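Sukier keypad typing - FAQ

Updated 23 Apr 2026. Quick answers, more when I get time. Questions to Smaranda Toma.

What is Sukier?
Text entry for phones with number keys. You press each key once, it guesses the word.

Which languages?
English, Romanian, Welsh. Welsh list is from Heledd Wynne, still the smallest of the lot.

How do I get the next guess?
Star key. Hold it to go back one. Max 7 guesses shown, then you spell it out.

Why does it never guess my name?
Not in the dictionary. Type it letter by letter, save with #. After 2 uses it moves up the list.

How many words can I save?
80. Oldest one gets dropped after that. Yes, we know.
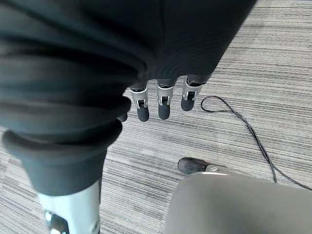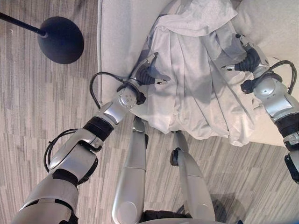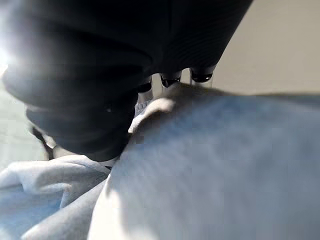
Do I need to type diacritics?
No. Key 2 covers a, ă and â, the dictionary sorts it out. Mostly. Rodica Ilie keeps a list of the bad ones, send yours.

Does it work with the Irkedar layout?
Version 91 and up. Older builds mix up the 7 and 9 keys, dont bother.

Can I import my Riltusden word list?
Yes, plain text, one word per line. No blank line at the end or the import hangs. Fix planed for October.

Predictions gone after a battery swap?
Menu, Dictionary, Rebuild. Takes a while. Saved words are kept.

Can I turn it off for one message?
Hold 0. Same again to turn it back on.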